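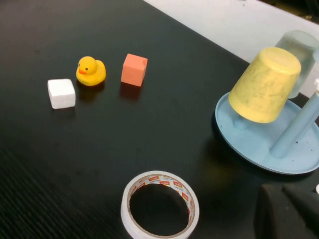
Does a mail-in entry count the same as a purchase entry? I want to enter the summer bath toy giveaway from Rolledby, but I do not want to buy 100 dollars of products for one chance. The main prize is a big box of toys, and my son already has more than he needs, one yellow rubber duck is enough for any bathtub. But the second prize is a weekend in Orneck and this one I would like very much. The rules say "no purchase necessary" and give an address, P.O. Box 596. Must I write by hand? And can my husband enter also from the same household?
Halina Kaczorowski
November 2018

Roretlow
Yes, it must count the same. Read the part of the rules with the title "How to enter" – there it is written what to put on the card. In most giveaways it is your full name, address, phone and date of birth, and many sponsors ask for handwriting. For the household you must look for the words "limit one entry per person" or "per household". These are two different things. I lost a prize in June for this reason, my sister had sent a card from our address. Also check if the date is for the postmark or for receiving. Mine had to be received in 30 days.

Öberg
i never win these. just send 3 cards and see

Roretlow
Please do not send three if the limit is one – they can cancel all of them.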